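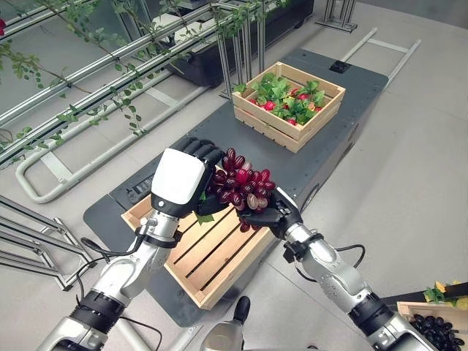 Red grapes, held in both hands.

Police took my bike as evidence, how do I get it back?

Posted in: Crime, police and courts

Hi all, hoping someone's been through this. My bike was nicked from the racks behind Plumport station in March. Reported it online, got a crime number, heard nothing for ages. Then a call out of the blue, they'd raided a lock-up over in Biltby and found a load of stolen stuff, mine included. It's a Van Acker tourer, frame number matches and everything.

Great I thought. Except they won't give it back. "Retained as evidence". Bloke on the phone said could be 6 months, could be longer, depends if the case goes to trial. I use it for work!! Been getting the bus since and it's costing a fortune. No insurance payout either, the excess was 200 quid and bike's worth not much more then that secondhand.

Can they just keep it? Is there a form? The station desk sent me to 101 and 101 sent me back to the desk.

plumport_pedaller

heronsway
Yes they can keep it, but only as long as they need it. Often a photo will do instead of the actual item, specially if nobody's arguing over who owns it. So ask that exact question: "would photographs be enough?" In writing, to the officer in the case and not the front desk. The desk can't release anything without the officer's say so.

What I'd put in the email:
Crime number, and the property reference if you've got one (it's a different number, ask for it)
Frame number, plus proof you own it. Receipt, old photos, whatever
That you need it for work and what the bus is costing you
A date you'd like a reply by. I gave them 2 weeks

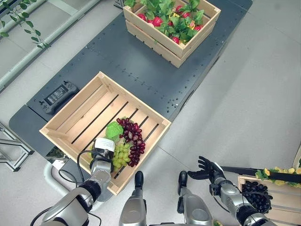

Keep copies of everything. If you hear nothing, go to the officer's sergeant, then the complaints page on the force website. There's also something called the Police (Property) Act, you can apply to the magistrates for an order to hand it over. Mostly for when the case is finished or there never was one, and there can be a fee, so last resort. Citizens Advice will go through it with you free.

Mine was a laptop, not a bike. Took 4 emails. They photographed it, I signed a statement, picked it up from the property store. Bring ID. Store hours were daft, mornings only, so ring before you go.

tidegate
forget it mate, they had my Zarnov speakers over a year and one came back with the cone pushed in. just buy another bike

moss_and_mortar
Bit more hopeful than the above. Find out if anyone's been charged yet. If they plead guilty it gets a lot quicker, property can go back fairly soon after as long as there's no appeal or anything hanging over it. Sign up for victim updates too, they should be telling you when there's a hearing and mostly they don't unless you chase.

Also if it does come back damaged take pics at the counter before you sign for it. And check the tyres, roughly half a year stood in a store and they'll be flat as anything. Bring a pump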